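Marking out a worktop into zones with masking tape

My craft table used to be a disgrace. Scissors under the paper, paper under the mug, mug on the thing I'd just glued. Then my friend Helju showed me how she tapes hers into sections, one for each stage of a job, and I've done mine the same way ever since (she'll be unbearable when she reads this).

You'll need a roll of masking tape in a colour that stands out from your table, a cloth, a pencil and a ruler if you're the ruler type. I'm not, as you'll see.

First, clear the lot off and wipe the surface down. Let it dry properly — I've rushed this and had the ends curling up before I'd even made a cup of tea. Crumbs are just as bad. Run your palm over it and you'll soon find them.

Next, decide how much room each job wants. Don't bother making the sections equal! Cutting out takes up loads of space and my finished pile takes hardly any. I make small cards, so a 300 mm deep section is plenty for folding, but if you sew you'll want far more.

Now the first strip, side to side. Stick one end down, pull out enough to reach the other side, hold it just off the table and have a look along it before you lower it. Press from the middle outwards with your thumb. If you stretch the tape too hard it tries to creep back later.

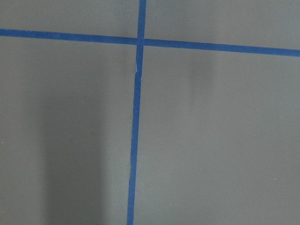

The second strip goes top to bottom, straight over the first. You can lay it in one go, or cut the tape at the crossing and butt the pieces up together if you hate having a bump there. I've done both and my pens roll over either one quite happily. A bit of a slant doesn't matter at all, and neither does a wavy edge, unless you plan on measuring from it.

Once it's down, rub along the edges with the back of a spoon. Then use it for a day or two before you fuss with it. I moved one of my lines by 30 mm after the first evening and haven't touched it since.

When you want it off, peel slowly and keep the tape low, folded back on itself. Any sticky bits left behind usually come up with warm soapy water and some patience. I change mine when the edges start picking up fluff.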